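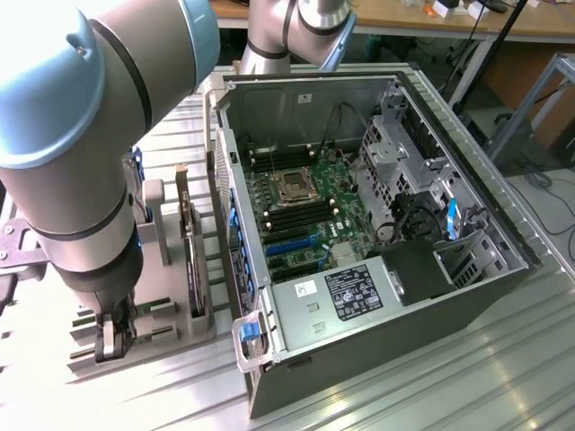
Robot arm and gripper over a gray plastic fixture.

Frequently Asked Questions
Skirkmont Dental - Vergara and Jivlow offices

New patients

Are you accepting new patients?
Yes, at both offices. The Vergara office usually has earlier openings for cleanings. The Jivlow office has more late afternoon times, so it tends to suit families with children in school.

What should I bring to my first visit?
A photo ID, your insurance card, and a list of any medicines you take, including vitamins and over-the-counter drugs. If you had X-rays in the past year, ask your last dentist to send them to us before your visit. We accept them by email or through the patient portal.

How long does a first visit take?
Plan on an hour and a half. The visit includes an exam, X-rays if you need them, and a cleaning. If the exam shows gum disease, the cleaning is scheduled separately, as it is a different procedure.

Can I fill out the forms at home?
Yes. The forms are in the portal and open as soon as your appointment is booked. Paper copies are at the front desk. Please come 15 minutes early if you plan to fill them out in the office.

Appointments

How do I cancel or change an appointment?
Call the office or use the portal at least one full business day ahead. Missed appointments and same-day cancellations are charged $19 for a cleaning or exam. There is no charge if you are ill.

What counts as an emergency?
Call us right away for a knocked-out tooth, swelling in the face or jaw, bleeding that does not stop, or pain that keeps you awake. We hold time at 8:30 each morning for these calls. If you have trouble breathing or swallowing, go to the nearest emergency room.

I lost a crown. Can it wait?
Usually for a day or two. Keep the crown in a small container and bring it with you. Do not glue it back yourself. Temporary dental cement from a drugstore is fine until we see you.

Children

When should my child first see a dentist?
By the first birthday, or within six months of the first tooth. The first visit is short, and a parent can hold the child for all of it.

Can I stay in the room?
Yes, one parent or guardian may stay. Patients under 18 need a parent or guardian in the building for any treatment other than a cleaning.

Do you place sealants?
Yes, on the back teeth, usually once the permanent molars have come in. There are no shots and no drilling. Many plans cover sealants for children, but the age limit varies.

Insurance and payment

Which plans do you take?
We are in network with most of the large PPO plans. We do not take HMO plans at this time. Call with your member number and we will check before your visit.

My plan has a $1,000 yearly maximum. What does that mean?
It is the most your plan will pay toward your care in one benefit year. Once it is reached, you pay the rest yourself. Unused benefits usually do not carry over - check with your insurer if you are planning a crown or other large treatment near the end of the year.

What if I have no insurance?
Ask about the Tunasura plan, our in-house membership. It costs $345 a year for an adult and $165 for a child, and covers two cleanings, two exams and routine X-rays. Other treatment is discounted for members. It is not insurance and cannot be combined with insurance.

Can I pay over time?
Yes, for treatment plans that include crowns, bridges, dentures or implants. The front desk will go over the schedule with you and give you a written copy before treatment starts.

Treatment

How often do I need X-rays?
It depends on your teeth and your history. Many adults with no active problems have bitewing X-rays every one to two years. Tell us if you are or may be pregnant.

Will my teeth be sore after a deep cleaning?
Some soreness is normal for a few days, and your teeth may react to cold. Rinse with warm salt water and use a soft brush. Call us if the pain gets worse after the third day.

Do you offer whitening?
Yes, take-home trays only. Whitening does not change the color of crowns, veneers or fillings, so talk to us first if you have any of these in front.

Is there parking?
Vergara has a free lot behind the building. At Jivlow, use the street or the garage next door - bring your ticket to the desk for validation.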